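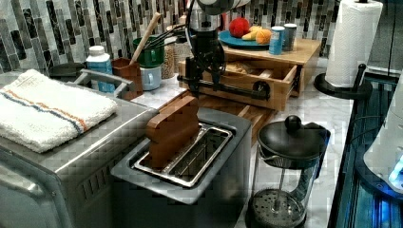
Why Did the Robot Squash the Toast?

Have you ever tried to put a slice of bread into a toaster with your eyes closed? (Please don't, unless a grown-up is with you and the toaster is unplugged!) You would probably bump the bread on the metal edge first, then slide it a little this way, then a little that way, until you felt it drop into the slot. You would know it was in because your fingers would tell you. They are very good at noticing small pushes and bumps, even when you aren't thinking about them at all.

A robot arm has to learn all of that, and sometimes it gets it wrong. This is the story of one of those times, and of the people who worked out what had happened.

The robot that makes breakfast

At the Niruvmont kitchen lab, a team of engineers is teaching a robot arm named Deltetti to help with breakfast. Deltetti hangs down over the counter and has a gripper with two fingers. You have ten fingers, counting your thumbs, so you can see right away that Deltetti has to do things differently!

With two fingers you can pinch, and that is nearly all you can do. Luckily, pinching is just right for a slice of bread. Deltetti pinches the slice, turns it so that it stands upright, carries it over to the toaster, and lowers it into the slot. The team had watched this go well many, many times. In fact, they had a notebook full of good tries, 398 of them, all written down by Marlene Rocha in very tidy handwriting.

Then, on Thursday, December 8, 2022, Deltetti did something new. It brought the bread down, and the bottom corner of the slice landed on the metal rim of the toaster instead of going into the slot. A person would have stopped. Deltetti kept pushing. The bread bent in the middle like a closing book, the toaster slid backward along the counter, and then everything stopped with a loud click.

The click was the safety stop. We'll come back to that, because it is one of the most important parts of the story.

Looking for clues

When a robot makes a mistake, the engineers become detectives. The first rule of being a robot detective is that you don't tidy up right away. Ismael Mendonça wanted to wipe up the crumbs (he really does not like crumbs), but Ivone Quintana asked him to wait until they had measured where everything was.

They measured the toaster, and they measured the bread. They also looked at the robot's log, a kind of diary that a robot keeps by itself. Deltetti's log doesn't say things like "Dear Diary, today I felt sad about the toast." It is mostly numbers: how far the arm moved, how tightly the fingers were pinching, and how hard the arm was pushing against whatever was in its way.

The team found two problems, and they had happened together.

The first problem was the bread. It came from a new bag, and the slices were thicker than the ones Deltetti had practiced with. A thin slice has plenty of room on both sides as it goes into a toaster slot. A thick slice has hardly any room, so even a tiny mistake makes it bump the edge.

The second problem was a number. Robots are given a limit for how hard they may push, and scientists measure pushing in units called newtons. If you hold a medium-sized apple in your hand, it presses down on you with a force of nearly one newton. Deltetti was supposed to stop at a small push. But earlier that week the arm had been used to practice closing a stiff drawer, and for that job the limit had been turned up to 70 newtons. After the drawer job was finished, the limit should have been turned back down, and it was not.

So Deltetti was following its instructions perfectly well. It felt the bump, it checked its limit, and the limit told it to carry on. Poor toast!

What the safety stop did

You may be wondering what finally made the robot stop if its limit was so high. The answer is that a good robot has more than one way of stopping. Deltetti has the push limit, and then it has a second check that asks a different question: is the arm where it is supposed to be? The bent bread and the sliding toaster meant that the arm was no longer in the right place, and so the second check shut the motors off.

There is also a big red button, and Rosângela Andrade had her hand over it the whole time. She says she was just about to press it when the click came. At Niruvmont, a person always stands by the button when the robot is moving, even for an easy job that has gone well hundreds of times before.

Why does it matter so much, when it was only a slice of bread? Well, think of all the other things you might find on a kitchen counter. There can be glass jars and mugs and plates of fruit. There can be a hot toaster. Most of all, there can be people, with hands and elbows and noses, and an arm that pushes too hard is not safe to have near any of them.

Fixing it

The team made some changes before Deltetti was allowed to try again. Now, each job has its own push limit saved along with it, so the drawer number can't sneak into the toaster job. The arm also has a new move called a wiggle. When the bread touches the rim, the arm lifts up a tiny bit, shifts sideways, and feels for the slot again, very much as you would with your eyes closed.

If the wiggle doesn't work after a few tries, Deltetti lifts the bread away and waits for a person to come and help. Sheldon McKinnon, who wrote that part of the program, thinks that asking for help is the cleverest thing the robot knows how to do.

They practiced with the toaster unplugged and used thick slices, thin slices, and a very wobbly slice from the end of the loaf. Marlene started a fresh page in her notebook, and by the end of that round it had 52 more tries in it. A few have the word "wiggle" written beside them, and one, near the bottom, says "asked for help, got help, toast fine."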